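Has anyone used the Gralov arm kit with the simulator bundle? Worth it for a hobbyist?

Posted by Kerttu Turunen, 2021-03-11

Hi all! I've been going back and forth on this one for weeks and my husband is tired of hearing about it, so now it's your turn. I want a small desktop arm for sorting parts. I restore old radios and I have drawers and drawers of mixed capacitors and screws, and I keep thinking a little arm could do the boring bit while I do the fun bit. The Gralov kit looks like the right size for my bench, and you can buy it with or without their simulator license. The simulator adds 218 dollars, which isn't nothing for me.

What I'd like to know is whether the simulator is really useful before you have the arm built, or if it's just a pretty toy. I can write a bit of Python (slowly, with lots of looking things up) but I've never programmed anything that moves. Also, does it run on an ordinary laptop? Mine is a few years old and gets loud if I open too many tabs. And how bad is the assembly? I can solder just fine but tiny gears make me swear.

Thanks in advance!

So-ying Liu

I have this kit and I bought the bundle, so I can tell you how it went for me. Short version: get the simulator, but wait for a sale if you can stand to.

Longer version. My arm came in October and I didn't finish building it until well after that, because I only had evenings and one of the servo horns in the bag was the wrong one. Gralov sent a new one without any fuss, but it took a while. In the meantime I lived in the simulator, and that's where I learned pretty much everything. You get a few ready-made rooms with a table, and you can drop colored cubes on the table and practice picking and sorting. For your radio parts that's a pretty good warm-up! Cubes are much easier than screws, though, so keep that in mind. 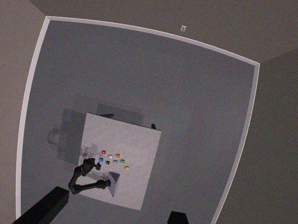
The thing I liked best was being able to mess up. My first scripts sent the gripper straight into the tabletop over and over, and on the real arm that would have meant stripped gears and a lot of tears. I just hit reset and had another go. After a couple of weeks I had a sorting routine I was proud of, and when the real arm was finally together, the same script ran on it with one change to the config file. It missed by a finger's width, so I had to redo the calibration 2 times, but the motion was right from the start and I did a little dance in the garage.

Now the parts I didn't love. The manual for the simulator is thin and whoever wrote it assumes you already know what a joint limit is. The lighting settings are buried three menus deep. Saving a custom layout crashed on me until I updated, so update first thing. And the overhead view takes some getting used to. I kept mixing up left and right until I stuck a piece of tape on my real bench to match.

On the laptop: mine is nothing special and it coped once I turned the shadows down. The fan does get going. If yours complains with a bunch of tabs open, close the tabs and use the low setting, and I think you'll be OK.

Assembly took me 12 evenings, but I'm slow and I had the TV on. The wrist is the fiddly part. Get good tweezers.

One more thing, for radio parts you'll want a camera and something to tell a capacitor from a screw, and that doesn't come in either version of the kit. I'd get the cube sorting going first and see if you still like it.

Rupert Nägeli

dont bother with the license imo. theres free simulators out there, takes a weekend to set up. I put the money toward the better gripper fingers from Patell and never looked back. the stock ones are slippery on anything small and you said screws

Svitlana Romaniuk

I'm going to half disagree with Rupert. Free ones are great if you've done this before, but I spent a whole lot more than a weekend trying to get a model of my arm into one, and I gave up and paid. If you're new to things that move, having the arm already set up in there is worth something.

He's right about the fingers, though. Stock ones drop M3 screws constantly.

Also check the return terms before you order. When I bought mine, the arm could go back within the window but the license couldn't once you'd activated it. You could order the plain kit and add the license later from your account page for the same price, so maybe start there, read the build guide, and decide while you wait for the box.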